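To: residents-and-staff list, Brurkusden House
From: Leonie Egger, Household Services
Date: 8/28/23
Subject: Re: Red cloths in the front-loading machine, and revised laundry procedure

Dear colleagues and residents,

Thank you to everyone who replied to the earlier message on this list. The Household Services office has read all of the responses and has revised Section 3 of the laundry procedure accordingly. The full text of the revised section is given further down. It takes effect on receipt of this message and replaces the version posted in March.

For those who joined the list recently, the message that began this discussion is quoted in full.

> From: Second floor kitchen group
> To: residents-and-staff list
> Subject: Red cloths in the front-loading machine
>
> Dear Household Services,
>
> We would like to raise a matter concerning the shared laundry. On
> more than one occasion our white dish towels have come back from
> the wash with a pink tint. We believe that red cleaning cloths are
> being left in the front-loading machine and are then washed again
> with the next person's load.
>
> Could the office please clarify the following points:
>
> Who is responsible for the red cloths, and where should they go
> after washing?
>
> May the red cloths be washed together with kitchen towels at all?
> The March procedure says "like colors together" and nothing more.
>
> Is fabric softener permitted for cleaning cloths? Some of us were
> told yes and some were told no.
>
> Could the notes printed on the front of the machine be translated?
> Several members of our group do not read Chinese and would like to
> know what they say.
>
> We would also ask that the rubber seal be wiped more regularly.
>
> With thanks,
> Second floor kitchen group

The office responds to these points in order.

Responsibility for the red cloths. The red cloths are issued by Household Services for bathroom and hallway cleaning. They are not kitchen cloths, and they are not the personal property of any floor. The person who starts a load of red cloths is responsible for removing them, drying them, and returning them to the Trolevine shelf unit in the supply closet. A second person should not be expected to finish the task.

It is easy to miss a cloth when emptying a drum of this type. The lower part of the drum sits below the line of sight of a person who is standing, and a single cloth can settle at the front, against the rubber gasket, where it is hidden by the lip. Residents are asked to bend down and look before closing the door.

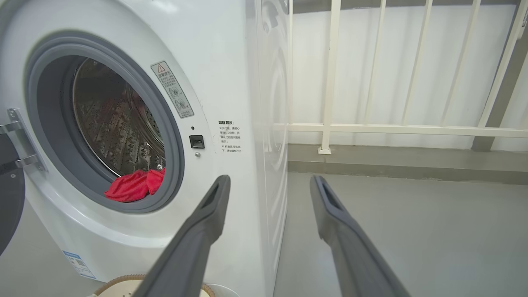
The same applies before loading. If cloths are found in the drum, please take them out and place them in the gray tub marked "Found in machine." Do not run them with your own wash, even if there is room for them. The tub is emptied by Household Services each evening, and any cloths in it are washed again by the office.

Washing red cloths with other items. The March wording was not clear enough, and the office accepts the comment. Red cloths are to be washed only with other red cloths. There are two reasons for this. The first is the transfer of dye, which several floors have now reported. The second is hygiene: cloths used in bathrooms should not share a load with towels used to dry dishes, at any temperature. Kitchen towels, table linens, and personal clothing are each to be washed separately from the cleaning cloths.

Residents whose white towels have been discolored may bring them to the office during regular hours. We will attempt to restore them with an oxygen-based product. Where this is not successful, replacements will be issued from stock. The linen inventory currently lists 731 dish towels across all floors, and there is no shortage.

Fabric softener. Softener is not to be used on cleaning cloths of any color. It leaves a coating on the fibers and reduces the amount of water the cloth can take up. Residents may use softener for their own clothing if they wish. Please use the Lumel detergent supplied by the house for all cleaning cloths, in the quantity given on the card above the sink. More detergent does not give a better result and leaves residue in the drum.

Notes on the machine. The office has requested a translation of both the warning sticker beside the door opening and the block of printed notes on the right side of the front panel. The heading of the printed notes may be read as "Friendly reminder." The lines underneath include notes on opening the door and on the running state of the machine. The complete translation will be laminated and posted in the laundry room as soon as it has been checked. Until then, the house rule remains that the door is not to be pulled or forced under any circumstances. If it does not open after a program has ended, wait a few minutes and try again, and then call the office. The latch is a small part, and a damaged latch takes the machine out of service for every floor.

Residents are reminded that stickers and labels on the machine are not to be removed or covered.

Care of the rubber gasket. The office agrees that wiping has been irregular. It has been added to the weekly duty sheet for Household Services. In addition, the last user of the day is asked to wipe the inner fold of the gasket with a dry cloth and to leave the door ajar. Lint, hair, and small items collect in the fold, and coins and hairpins have been found there in the past.

Some residents have asked about brownish marks on the steel in the lower part of the drum. The office has reported this to Väisänen, our service contractor, who will advise on whether a drum cleaning program is sufficient or whether a visit is needed. Please do not apply scouring powder, steel wool, or chlorine bleach to the drum in the meantime.

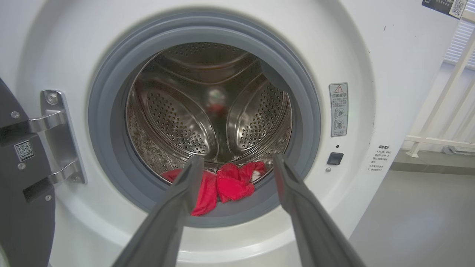
Two red cloths at the bottom of the drum. Check this area before and after every load.

The revised section reads as follows.

SECTION 3. WASHING OF CLEANING CLOTHS

3.1 Before loading, the user shall inspect the drum, including the lower front area and the fold of the gasket. Items found shall be placed in the gray tub.

3.2 Red cloths shall be washed only with red cloths. Cloths shall be shaken out and loaded singly, not in a bundle.

3.3 House detergent shall be used. Fabric softener shall not be used.

3.4 Cleaning cloths shall be spun at 800 revolutions per minute. Higher speeds are not required.

3.5 The user shall remove the load within one hour of the end of the program. Where a load has been left for longer than this, the next user may transfer it to the gray tub.

3.6 After unloading, the user shall inspect the drum a second time and shall check that no cloth is caught on or behind the lip of the gasket. The door shall be left ajar.

3.7 Cloths shall be hung on the rack by the window until fully dry and then folded and returned to the supply closet. Damp cloths shall not be placed on the shelves.

3.8 Cloths that are torn or badly worn shall be handed to Household Services. They shall not be put in the kitchen trash.

A printed copy will be placed in the binder in the laundry room. Floor representatives are asked to remove the March version from their own notice boards so that two versions are not in circulation.

One further item was raised off the list. A resident asked whether kitchen groups may keep a small number of red cloths on their own floor for spills. The answer is no. Blue cloths are available for kitchen use and may be requested from the office at any time. If your floor has red cloths in a kitchen drawer at present, please return them to the supply closet. No explanation is required.

Comments on the revised section may be sent to this list or to the office directly. Please keep the subject line unchanged so that replies remain together in the archive.

With kind regards,

Leonie Egger
Household Services
Brurkusden House

You are receiving this message as a subscriber to residents-and-staff. To change your delivery settings or to leave the list, contact the list administrator at the front office.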